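Speaker notes, talk on choosing and fitting a laptop SSD
Shop evening at Jellton, back room

Slide 1. Good evening and welcome. Say my name, say that I work at the repair desk of Jellton and that I sell parts as well, so people know from which side I speak. Ask who has opened a laptop before. Wait for the hands.

Slide 2. The question I hear most often at the desk is: "Will this drive fit in my machine?" The customer shows me a product page on the phone. The page says fast, reliable, improved performance. It does not say the length of the card, and this is the first thing I need to know.

Slide 3. Length and connector. Show the short card and the long card, pass them along the first row. Explain that the screw post in the laptop must be in the right place. Explain the notch. SATA and NVMe cards can look nearly the same on the table, but a slot made only for SATA will not see an NVMe drive. Speak slowly, this slide is where people get lost. 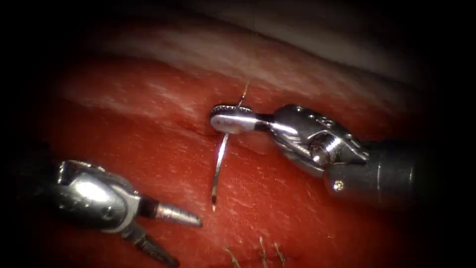
Last changed: Friday, August 5, 2022

Slide 4. Capacity. The Flanska drive on our shelf is sold as 900 GB. Windows will show a smaller number, and customers bring it back and think it is faulty. It is not faulty. The maker counts in thousands and Windows counts in 1,024s. Do the sum on the whiteboard if there is interest, otherwise go on.

Slide 5. Copying the old disk. Two ways: clone it, or install fresh and bring the files back from a backup. I prefer the fresh install for an old machine with many programs. With cloning, check first that the used space is smaller than the new drive. Brutel puts a cloning tool in the box, Flanska has it as a download. Mention that BitLocker users should have the recovery key on paper before they start.

Slide 6. Fitting. Shut down fully, unplug the charger, disconnect the battery if you can reach it. The card goes in at an angle and is then pressed flat. Do not force it. The screw is very small, so use the right screwdriver and stop when it is snug. (Finbarr Foley has the spare screws in the drawer under the till, ask him before the talk.)

Slide 7. Warranty. Brutel gives 5 years, Flanska gives 2. Both want the receipt. Say clearly that opening the laptop can be a matter for the laptop maker also, and that people should read their own papers.

Slide 8. Questions. If somebody asks about the Ogbonna enclosure for the old drive: yes, we stock it, but it takes SATA only.

To do: put the price list by the door, bring the whiteboard pen that works, change the graph on slide 4 because the letters are too small from the back.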